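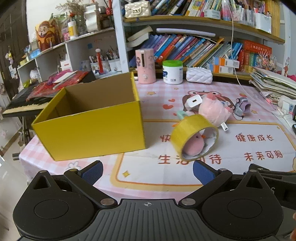

Print this story | E-mail this story

Filed under: Schools & Learning > Clubs

The first thing the robotics club at Stefanou High School will tell you, if you show up on a Friday afternoon expecting to see a robot roll across the floor, is that you have come to the wrong house. The arm is back at school, bolted to a bench behind the woodshop, and on Fridays nobody goes near it. What happens on Fridays is homework, in the most literal sense I have ever come across. The club goes to somebody's home, takes over a table, and picks things up.

I had been told this beforehand and still managed to arrive with the wrong idea. I pictured soldering irons. I had even worn an old sweater. Instead I was handed a pair of slippers at the door and pointed toward a table with a pink checked cloth on it, where five teenagers were having a very serious conversation about a stuffed chick.

The project is called Drolo, a name the members voted in last fall and have refused to explain to me on three separate occasions. Its goal is easy to say and, I gather, miserable to do. They would like the arm at school to clear a messy table by putting the small things into a box. Any messy table, with any small things a normal family might leave lying around on it. The club has entered it in the spring showcase in Ritier, two hours up the highway, where last year they brought a machine that sorted colored blocks and came home with a very nice certificate.

"The blocks were all the same size," one of the seniors told me, still a little sore on the subject. "Of course it could do blocks."

So this year they threw out the blocks. They also threw out most of the way they used to work, which was to sit at a computer and write down every move the arm should make, one after the other, until it either did the job or knocked something on the floor. For Drolo they are showing the arm what to do. A student holds a gripper by hand, the same general idea as the claw on the end of a robot, with a camera looking out over it, and does the job herself, over and over. Each try gets saved as a recording. Give the computer enough of them, the thinking goes, and it begins to work out for itself how a hand goes about picking up a toy.
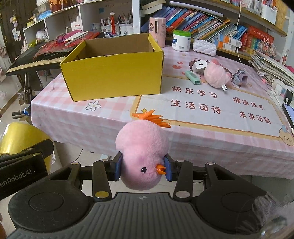

By Corinne Haverty
Contributing Writer, Schools and Families

It is one thing to hear about this over the phone and another to have the gripper put in your own hands, and they did put it in mine, very kindly, after I had watched for most of an hour. It has two fingers with soft blue pads on the ends, and when you squeeze, the pads come together. I went for the pink chick and got it by the fluff on the first try and felt tremendously pleased with myself. Then I was told, with great tact, that I had swung my whole shoulder around to do it and that an arm bolted to a bench does not have a shoulder like mine. We did it again. We did it again after that. By the fourth go I had stopped feeling pleased and started feeling the way I used to feel at piano lessons, an impression that was probably helped along by the keyboard standing over in the corner.

The chick, I should say, is something of a favorite. It's round and fuzzy, with a spiky orange crest on top, and it can be grabbed in nearly any position, including upside down, which is how it travels a good part of the time. There was a little debate that afternoon over whether upside down ought to count. One side held that a person tidying up would never carry a toy by its bottom with its crest pointing at the table. The other side, led by a sophomore who has two small brothers, held that this person had clearly never tidied up after anybody. The recording was kept.

A lot of the club's afternoons go like this, and I came to enjoy it enormously. I had expected the talk to be about motors and code (and there is some of that, mostly over my head), but the real arguments are about housekeeping. Does a phone charger belong in the box with the toys? If two things are touching, do you take the top one first or nudge them apart? What do you do about a roll of tape standing on its edge, which might stay put and might go rolling off toward the wall the second you brush against it? These are questions I have been answering for my whole adult life without once noticing that I was answering them, and here were five young people trying to get them all written down.

They had 1,179 recordings saved on the day I visited. I know the number exactly, and so does every member of the club, and it's written on the whiteboard at school and updated with some ceremony on Monday mornings. Not all of those are good ones. The club's rule is that a second student has to watch every recording before it goes to the computer, and the watcher is never allowed to be the person who made it. They brought in this rule in the winter, following what is still spoken of as the elbow week, when 60 recordings in a row had to be thrown away over the angle at which one very hard-working freshman had been holding the thing. The freshman is now the strictest watcher they have.

The changing houses are part of the plan, too. At school the bench is gray, the wall behind it is gray, and the light comes from the same tubes all day long. In October the arm learned to put a toy into a box on that bench beautifully, and then somebody carried in a patterned beach towel and spread it underneath, and the arm went after the pattern. It pecked at a printed starfish for quite a while. So the club went looking for tablecloths, the busier the better, and the one I saw must be close to the top of the heap. It's pink and white check with cartoons on it and cheerful slogans in big Chinese characters. One of the juniors translated a couple of them for me: 快乐学习, happy learning, and 健康成长, which she gave as "grow up healthy." She thought the first one was a bit much for a Friday afternoon.

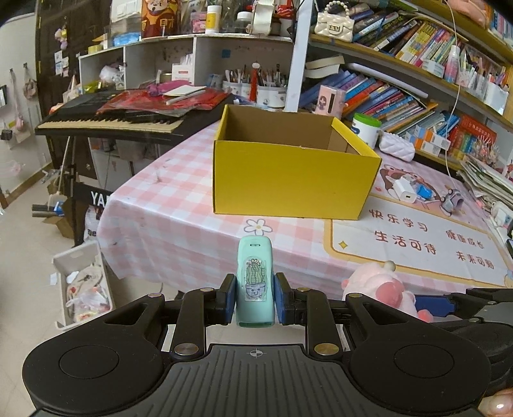

Photo: Stefanou High School Robotics Club

The box matters more than I would have guessed. It's yellow, a plain open cardboard box, and it comes along to every house. Early on they used whatever box each family had handy, and the computer got hopelessly mixed up about where things were supposed to go. Now the tables change and the clutter changes and the box stays the same. They intend to start swapping it out later, once the arm has the general notion, though there is some disagreement over when later is.

Small hard things are the present headache. Plush is forgiving, and you can be off by the width of a finger and still come up with a handful of it. The mint-green thing with the smiling cactus sticker is another matter. It's plastic and narrow, and it wants to be taken square on, and when the club tried teaching the arm with things like it in the early spring, the arm got hold of them in 40 percent of its tries. The rest of the time it squeezed one edge and shot them across the bench. I was told this is a much better number than it sounds. I was also told to keep my glasses on when I came by the school.

Money comes up less than you'd think. Weltex, the packaging company out past the rail yard, donated the arm itself after retiring it from a line, along with a box of spare belts that don't seem to fit anything. A parent-teacher fund covers the snacks, which were considerable on the day I visited, and which the club has learned to keep in a different room from the table. There was an incident with seaweed crackers and one of the finger pads that I was asked not to go into.

What I keep thinking about, though, is how slow they're willing to be. I've written about school clubs for a good many years now and I am used to a certain kind of hurry, everybody crowding in to see the thing light up. This group will spend twenty minutes deciding that a toy car should be moved a little to the left and then put back. They take turns without being told. The one holding the gripper goes very quiet, and the others go quiet with her, until it's in the box and somebody says "okay," and then they all start talking at once about whether it was any good.

I did go by the school the following week, glasses on. The arm had a towel under it, the starfish one again, and one of the plush toys was sitting a few inches from the box. It reached out and stopped in midair for so long that I thought it had broken down. Then it dipped, took the toy by one side, lifted it and let it go just over the lip of the box, where it hung for a moment and dropped in. I clapped. The club was already bent over the laptop, arguing about the pause.

Their next Friday is at the sophomore's house, the one with the two small brothers, who have been promised a turn with the gripper. The club hopes to have the glass-topped coffee table to work on as well, if it can be cleared off in time.

Last updated: Friday, 4:15 p.m.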